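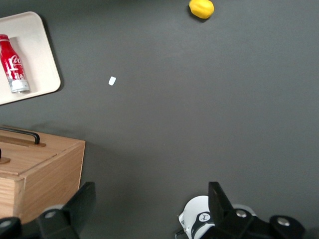
Dratora Bench Rule Kit for Small Robot Arms

Wall card, table overlay, log pad, and a spare set of everything you'll lose
Sold by Mendasis
Ships flat. Overlay rolls up in its own tube.

Why I made this one

Hi, I'm Rosimeire Holanda, and I write the bench rules we sell here at Mendasis. I started because I kept visiting labs with a really nice safety binder on a shelf and a table full of whatever people had left there after lunch. The binder was fine! It just didn't say anything about the table. So the Dratora kit is all about the table: what can be on it, who clears it, and what you check before you let the arm move.

It works for a single arm with a two-finger gripper on a bench people walk up to. If you've got a big fenced cell, this isn't the right product and I'd rather you kept your money.

What the card says (the short version)

Clear the table down to the task list. If the list says box, tray, bottle, lemon, then that's what goes out. Scraps count as objects. A little white bit of paper or plastic on a dark gray top is very bright to a camera, and I've seen people spend an afternoon blaming their software for one of those.

Lids and handles get tried by hand first. Open it, close it, wiggle the knob. A bar handle that's coming loose will come off in the gripper sooner or later.

Things that roll go on a tray if you can manage it. Bottles lying on their sides especially. I like a tray with a bit of a rim. Fruit I'm less fussy about, but swap it out before it goes soft, please.

Look at the finger screws at the start of each shift. You're looking for a head that's sitting proud or a finger that moves when you nudge it with the power off. Write it in the log either way.

Hands stay out until the arm is stopped and the person at the stop button says so out loud. Yes, out loud, even if it's just the two of you in there (it feels silly for a week and then you stop noticing).

Cables get traced with your eyes from the wrist back to the base, and anything that could snag gets clipped up.

What's in the tube

One wall card, printed both sides, wipe clean
One table overlay, matte dark gray, with corner marks for lining up
Two log pads, 500 lines each
A bag of cable clips
A sheet of blank labels for naming your own objects

Sizes

The overlay is 122 cm on the long side and 58 cm on the short side. You can trim it with a craft knife, but cut from the plain edge or you'll lose the corner marks. If your bench is bigger, the Wollwood extension piece butts up against the long side and the seam is hard to feel.

How long does it last?

I tell people to change the overlay after roughly 1,000 hours of arm time, sooner if it gets shiny. Shiny is bad, you'll get glare right where you don't want it. The card lasts for years unless somebody uses the wrong marker on it.

Does this replace a risk assessment?

No! Please do the assessment for your own setup, following whatever standard applies where you are, and keep the arm maker's manual handy. If our card says one thing and your assessment is stricter, go with yours. There's a blank strip at the bottom of the card so you can write in your own rules.

What changed in the April printing

The text is bigger, so you can read it from the stop button. I also moved the finger screw check up to the start of the shift. It used to be weekly, and the folks at Mugo talked me out of that. The log pad has a column for initials now. Older pads still fit the same clipboard.

Ordering

Single kits and refills go through the cart. For more than one bench, drop us a note with your table sizes and we'll cut the overlays before they ship. Trimmed overlays can't be returned, so measure twice.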